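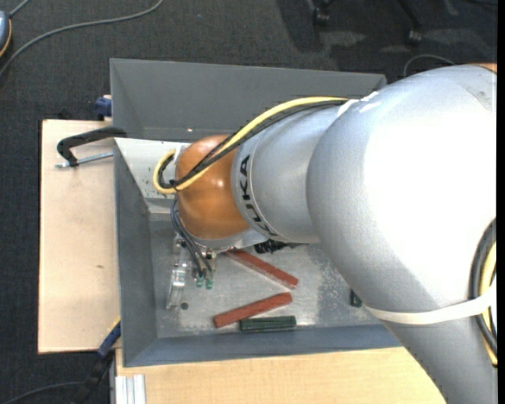
Bianca Bratu wrote back after the last round that a bin with a dent is still a good bin, and she would like to see fewer of them on the repair shelf. I agree with her for dents in the flat wall. I do not agree for dents in the upper edge, and so the point about edges stays in the list.

**Grey metal bins, inspection list**
Room: Peltolville, small parts
Form 1681, December
Filled in by: Smaranda Pop
Bin inspected for this sheet: 2549

Please write OK, Not OK or Not checked. An empty field is not an answer. If you write Not OK, write also a comment, even a short one.

## A. Before you touch the bin

- [x] Gloves on, the cut-resistant ones from Skotia. **OK.** My pair is thin at the left thumb, I have asked for new.
- [x] Work in the area is stopped and the person at the next station knows that you are inspecting. **OK.**
- [x] Lamp in the hand. **OK.** The ceiling light does not reach well into the corners of a deep bin.
- [x] The previous sheet for the same bin is with you. **OK.** The previous sheet says "scratch inside, short side". It does not say which short side. Please write "label side" or "far side" in future.

## B. The bin from outside

- [x] Upper edge: pass the gloved hand slowly along all four sides. **OK.** There is one rough place on the long side. I filed it and passed the hand again, and the glove did not catch.
- [x] Walls are straight, no bulge bigger than the 5 mm gauge. **OK.** A small dent near the bottom, less than the gauge. Bianca, this one I leave in use.
- [x] Corners: no open seam, no crack. **OK.**
- [ ] Label can be read from standing position. **Not OK.** The number 2549 can be read, but the line with the maximum load is worn away. I have put a strip of paper under tape, and this is only until the new label comes. Order is with Kwok.
- [x] Bin stands flat and does not rock when you press on a corner. **OK.**

## C. The bin from inside

Take out the contents first. Put them in a second bin with a label, not on the floor and not on top of another bin.

- [x] Floor of the bin is clean, without chips, broken ties or pieces of packing foil. **OK after cleaning.** There was a layer of fine dust in the two corners of the label side. Brush first, then the cloth. With the cloth alone the dust goes into the seam and stays there.
- [x] No liquid or oil. **OK.**
- [x] No rust deeper than the surface. **OK.** A little brown colour at the far side, it came off with the cloth. I would like the next person to look at the same place.
- [x] No sharp point standing up from the floor of the bin. **OK.**
- [ ] Scratches are written on the drawing at the back of the sheet. **Not checked.** The drawing is missing from my copy. Was it left out when the form was printed again at Riltholm? In the old version it was on the second page.

## D. The place where the bin stands

- [x] The surface under the bin is dry and level. **OK.**
- [x] The position marks on the surface can be seen, and the bin is inside them. **OK.** One mark begins to lift at the end. I pressed it down, but it will not hold for long.
- [x] Nothing is stored behind the bin. **OK.** I removed a roll of tape and a paper cup.
- [x] Cables and hoses in the area are fastened and do not rub on the upper edge of the bin. **OK** at the time of inspection, 14:00.
- [x] The way to the emergency stop is free. **OK.**

## E. After

- [x] Contents are put back, and the bin is not filled over the line. **OK.**
- [x] Tools are counted and back in the drawer. **OK.** File, brush, gauge, lamp.
- [x] The person at the next station knows that you have finished. **OK.**
- [ ] Signed by a second person. **Not OK.** Bianca was already gone when I finished. To be signed at the start of the next shift.

## Comments

1. The question of dents. My proposal is that a dent in the wall below the gauge is written down and the bin remains in use. A dent in the upper edge goes to repair, always. The hands go over the edge many times in a shift, and last winter we had a cut from a place which looked quite harmless.

2. The old cloths leave threads. I found two threads in the seam after cleaning and had to take them out with tweezers. The blue cloths from the upper shelf are better.

3. Point C says to take out the contents, but it does not say who is allowed to do it. I did it myself. If this is wrong, please tell me before the next bin.

4. New label for 2549: still open.

5. Drawing for the back of the sheet: still open.

S. Pop

Added later by Bianca Bratu: agreed on comment 1, with the words "below the gauge" written into point B. For comment 3, the inspector may do it. Signed for second person.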